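Hadgu wrist-view simulation package: review after one budget cycle

Reviewed by Smaranda Lungu, equipment planning
2025-06-17

We bought Hadgu to answer one question before signing for hardware: could a parallel gripper on a mid-size arm work close to fitted wooden furniture, or would we have to pay for the longer reach and the slimmer fingers? The arm under consideration was the Skivura. The alternative was to rent a cell from Rirska for a month and find out on the floor. The simulation license cost less than the rental deposit, so we started there.

The package is sold in tiers. We took the second, which includes the wrist camera module, the cabinet and drawer asset library, and a cap of 1000 recorded episodes per seat. The first tier has no wrist camera and I would not consider it for this kind of planning. The third adds a physics upgrade and cloud rendering. Simin Ghaffari, who approves our spending, asked for a written case for the third tier. I could not make one.

Installation took an afternoon on a workstation we already owned. The installer expects a current graphics driver and does not check for it, so the first launch fails with a message about a missing library. Update the driver first. The license server ran without trouble on the office network. Moving a seat between machines requires an email to the vendor, and ours was answered the next morning. 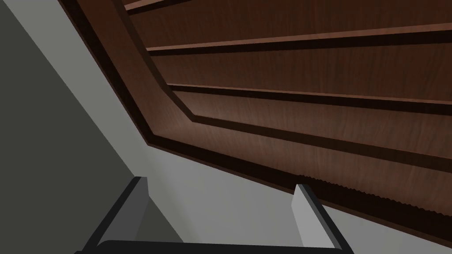
Camera placement is set in a plain text file, in the wrist's own coordinates. I prefer this to a slider panel. A mount position can be copied from a bracket drawing, changed by a few millimeters, and tested again with no guessing about what was changed. Cosmin Furtună did most of this work and kept each version of the file beside the matching bracket quote. When we came to order brackets, the comparison was already done.

Gripper models are less complete. The supplied parallel gripper has fixed finger lengths, and swapping fingers means editing the model by hand. Relu Furtună wrote a short script for it. If you do not have someone who can do that, add a few days of outside help to the budget. Collision shapes for the fingers are simple boxes. That is fine for clearance studies and poor for anything involving contact with a thin edge.

The asset library is the weakest part for the price. Cabinet dimensions can be edited, but door and drawer styles are few, and the manual does not say which standard they follow. One of our test sites has kitchens fitted in 1988, and nothing in the library came close to those. We built our own, which took longer than the rest of the setup.

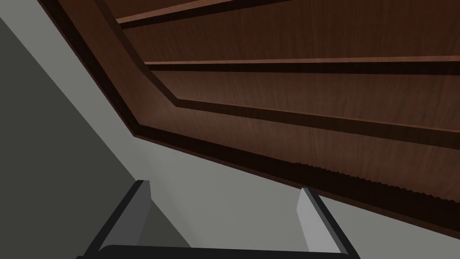 Rendering quality should be judged by what you plan to do with the output. For reach and clearance it is good enough, and the frame rate stayed steady with 4 environments open. For training a vision model I would be more careful. Wood grain is convincing at close range, but walls are flat gray with no texture, and the dark recesses along the underside of the woodwork show a saw-toothed edge where a real panel would give a clean line. Silviu Avram tried higher shadow settings, which slowed everything down and gave him no result he wanted to keep. If your budget assumes that simulated images will replace real ones, leave money for a real data set as well.

Running costs were close to the quote. The items we had not planned for were these:

Extra disk space. Wrist video is saved uncompressed by default. Change this on the first day.
Support hours. The base contract covers installation faults only. Modeling questions are billed.
Seat renewal. The renewal price is fixed for one year, then open.
Episode cap. Failed and aborted episodes count toward the 1000. We used a large share of ours on setup mistakes.

The last point deserves attention in any purchase request. Ask for a separate test allowance in writing. We asked in February, after the contract was signed, and were refused.

I also looked at Hirby, which costs less and has no episode cap. Its wrist view is limited to one fixed mount, so it could not answer our bracket question. For a team that only needs base placement and arm reach, it would be the sensible purchase.

On the decision itself, the clearance runs supported the standard reach with the slimmer fingers. That is the configuration in next year's request, with the Rirska rental kept as a short check before the final order - two weeks instead of a month.

Recommended at the second tier, for teams with a scripting person on staff. Renewal is under review pending the new seat price.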